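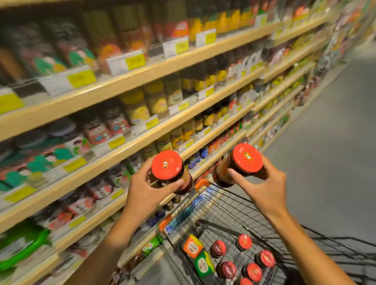
The Jar Problem

By the second aisle I had stopped feeling silly about the hat.

It was a good hat, as lab hats go. A camera over the forehead, a strap under the chin, and a wire running down the back of my jacket to a box on my belt that hummed when it was happy. The idea was simple enough to explain to my mother. You go shopping, the hat watches your hands, and later the robot watches what the hat saw. The robot was named Prorko, and it lived across town at Jernura, in a room with one shelf and a lot of broken glass in the bin.

Prorko was wonderful at boxes. It could take a box of crackers off a shelf so gently you wanted to applaud. Jars were another story. It grabbed every jar from straight ahead, arm stiff as a broom, and if there was a second jar in the way, well, that was where the glass in the bin came from.

We had tried showing it jars in the lab. I had picked up the same pickles so many times that I dreamed about them. But our one shelf was too tidy, and after a while I was too tidy too. I'd started moving like Prorko! So in September my boss wrote a single word on the whiteboard, Holtow, and underlined it. Holtow was the big grocery by the train tracks, the one with a whole long aisle of sauces, and the manager there had said yes before we finished asking.

The chili sauce was what I wanted. Dark stuff in oil, red lids, each lid with a tiny portrait of a woman on it. I took one jar in my left hand and one in my right and tipped them toward me, the way you do when you're deciding between two things that are exactly the same. The box on my belt hummed.

"Why two?" asked the kid who'd come along to push buttons on the laptop.

"I don't know," I said. "I always do it."

I put them in the cart and took another pair. A woman with a basket waited for me to finish, then reached past and took one for herself, pinky out, twisting it as it left the shelf. I wished she had a hat.

We shopped until 4, and I put every jar back where it belonged.

Teaching Prorko took most of the night. The method was one we had borrowed in pieces from other people and glued together with hope. The computer found my hands in the video, worked out where each finger was going, and threw away everything it couldn't fit to a gripper. Then Prorko practiced in a pretend store for as long as we could keep the coffee coming. We called the new version Lennox, after the street the lab was on.

In the morning we set up the real shelf. Nineteen jars, packed close, some facing backward. The old version went first, to be fair to it, and got 2 of them out before we hit the stop button.

Then we loaded Lennox.

The arm came up and waited. It didn't go straight in. It came from the side, a little low, and curled its fingers under the first jar, and as it pulled, it turned the thing so the lid tipped up and back. I made a noise I'm not proud of. Nothing in our code said to tip a jar. The tilt had come over from the aisle, out of my own lazy wrists, and it cleared the next jar by the width of a pencil.

It got 14. The kid kept the tally on his arm in marker because neither of us could find paper. We ran it again with the shelf turned around and got 14 again, different ones, and I wanted to call everybody I had ever met.

The misses were good too, if you can believe that. Four of them were short fat jars, and I had never touched a short fat jar at the store. Of course it didn't know what to do with them! The last one it simply held, lid up, facing its own camera, for so long that the kid checked to see if the program had frozen.

It hadn't. The numbers were still rolling by on the laptop. Prorko lowered the jar into the bin, reached back with its other arm, and stopped over the empty place on the shelf.

"Two," the kid said. "It wants two."

I went to find the hat.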